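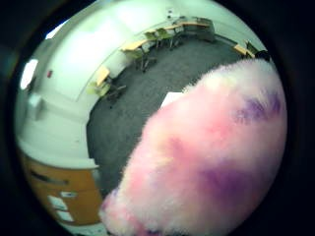
Loredana Sartori has been fixing other people's sleep for a living since she left nursing, and she sleeps badly herself. "Seven hours, on a good night," she says. "Two if I've been reading the news."

We talk by phone, she's between clients. Fast talker. She started the night-shift clinic in Jonley in September with 3 bakers and a bus driver.

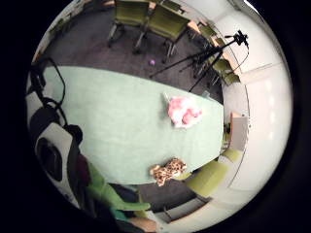
A soft toy and a fuzzy bundle on the table.

The bakers were the hard ones. "They'd come off at noon and go straight to bed. Terrible idea. Eat first, walk home, then bed." Blackout curtains? Yes, but cheap ones are fine. Pills she wont discuss.
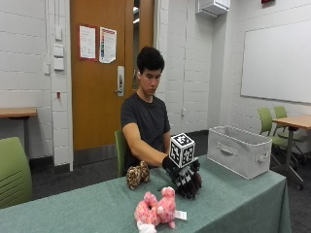

Her old boss, Régis Ferrand, thought she'd be back in a month. "He told me nobody pays for advice to go to bed." They do, though not much. She charges less then a haircut.

What about naps? "Twenty minutes. Set the alarm across the room." Coffee stops at lunch, whatever lunch means on your shift.
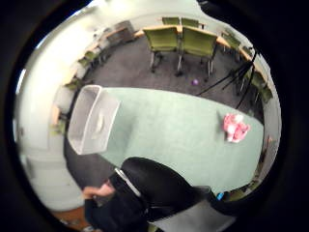
Next up is a Saturday group for new parents, over in Baudry, if she can find a room with decent heat. She has to go, the next client is early. "Driver," she says. "Always early."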